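Festent Card Room Program: Interim Report to the Odstead Leisure Fund
February 26, 2021
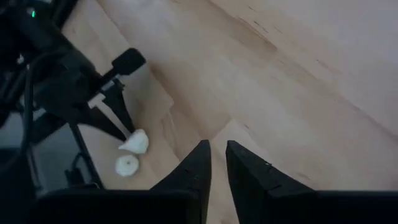

Two black gripper fingers over bare floor.

1. Play during the period
The program recorded 951 tournament entries between August and the close of the reporting period, against 736 in the period before. Hold'em remained the main game. Limit Omaha was added to the schedule at the Strickland room and ran on 19 dates. Two of these did not reach the minimum field and entry fees were returned in full.

2. Dealer training
Felista Tanui completed the revised dealer handbook, including the section on split pots and misdeals. Trainees at Dratberg are now assessed on a full level of live play before they are assigned to a final table.

3. Matters outstanding
The blind structure for the deep-stack event is still under review. Players at Strickland have asked for longer late levels, and Oduor Nyanda will submit a revised schedule with the next report. Replacement chips for the Dratberg room were ordered within the approved budget. No change to the grant amount is requested.

Submitted by Oduor Nyanda, Program Manager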